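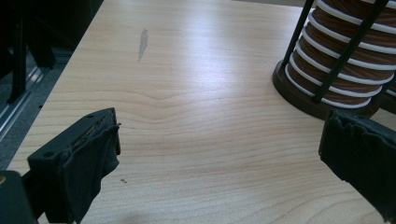 One reader wrote in last week to say that a checklist for a hand-held gripper is overkill, and that anyone with sense will notice when a finger pad has gone bad. I used to think the same. Then I went back through a batch of 1,000 demonstrations we recorded for the Hurnus project and had to throw out 115 of them, nearly all for things a short check would have caught.

So these are the rules we work by now. They started as notes taped to a shelf at Isow and were cleaned up when Ferraro asked for a copy.

Check the pads before every session. Fabric pads fray at the top edge first. A ragged edge is fine as long as the fabric still lies over the gripping face. If it slides when you push it with a thumb, replace it. Replace both sides together so the grip stays even.

Wipe the lens, then the table. Crumbs and scuffs on the table are allowed. Homes have them. A smear on the lens is not allowed, and it spoils every recording until someone catches it.

Open the fingers all the way at the start and at the end of each recording. We use the fully open position to check the width reading. If the two readings don't match, the recording is set aside.

Look at the light. Glare on a table is part of real life and we keep it, but write it in the log. Later on, someone will want to sort by it.

Stop after 60 minutes. Tired hands move differently – slower at first, then careless. Take a real break and put the tool down.

Don't repair a bad take by adding a second try to the end of it. Mark it failed and start a new one.

The full list has 13 items, but the rest deal with file naming and charging and only make sense if you use our setup. Rurkero has its own version with a stricter rule on pads: they change them on a schedule, worn or not. I may switch to that in November, once we have used up the pads we already cut.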